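Repainting a rental kitchen: is "greige" a scam?

Forum: Home & Hearth > Paint and Color

plumjam_66
6 Apr 2021
OK so I need to vent and also maybe get some help. We're doing the kitchen and breakfast corner in our new rental (landlord said go nuts as long as it's not purple) and I have now bought 5 sample pots of gray. FIVE. Every one of them looked perfect on the little card and then went either baby blue or hospital green once it was up. Flanora was the worst for this, their card looked like warm oatmeal and my wall looked like toothpaste.

Where two pale grays meet, the left one reads a bit warmer and sort of greenish to me:

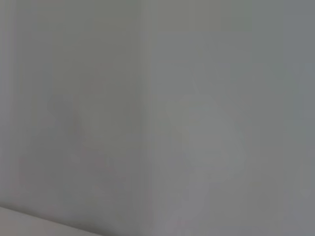 Two grays or one gray? You tell me.

My husband says I'm seeing things. Am I seeing things? We face north if that matters.

tacklebox
North is the whole story. You get cool light all day long and every gray with a drop of blue in it goes full iceberg. I did my mom's den in a Hondier gray a while back and in August it was gorgeous, and by winter she was calling it the walk-in freezer. Go warmer than you think you want. If the card looks kind of beige and boring in the store, buy that one.

plumjam_66
Boring beige is what I was running away from!! The last place was beige top to bottom, even the ceiling.

quillandcrow
I'm going to disagree with tacklebox, sorry. If you push warm in a north room you can end up with this muddy mushroom thing that looks dirty by dinnertime. I'd sort the bulbs first. You could repaint 1000 times and a cold bulb would still make it look like a parking garage. And your husband is half right, btw. Put one paint on two walls that meet in a corner and they won't match, each side gets its own light.

tacklebox
Bulbs only help at night though. She's talking about breakfast.

quillandcrow
She said kitchen AND breakfast corner. People cook dinner in kitchens.

sevenspoons
Ladies, gentlemen, please, it's paint.

What worked for us was painting big pieces of poster board, two coats, and moving them from spot to spot for 7 days. Lean one behind the stove, lean one by the window, look at it before coffee and after coffee. We ended up with a Grecu off-white we'd already rejected twice. Also look at the color next to the stuff that's going to live there! White furniture especially, it'll tell on a bad gray right away. I wrote up our whole breakfast corner on my blog a while ago, pasting the start of it in for plumjam:

Dark Things on a White Table
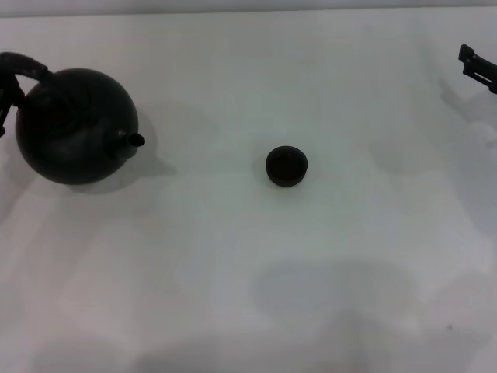
5 min read

I used to think a small room needed small, light everything. White table, white cups, white walls, the works. Then I brought one nearly black teapot home and the corner finally had somewhere for my eye to land. I ended up choosing the wall color around it, and I started by crossing off every gray that made the table look blue...

(the rest is mostly me complaining about curtains, you're not missing much)

plumjam_66
Ohhh I love a dark teapot. OK poster board is happening this weekend. Does anybody know if Jivis covers well over glossy? The trim in here is super shiny and I don't want to sand if I can help it.

tacklebox
Sand it. Sorry. Quick scuff, wipe it down, bonding primer, then whatever you like on top. I skipped it once and I could peel the paint off with a thumbnail.

quillandcrow
Finally something we agree on. Sand the trim.

plumjam_66
Ugh, fine. Going to get sandpaper. Still not buying beige.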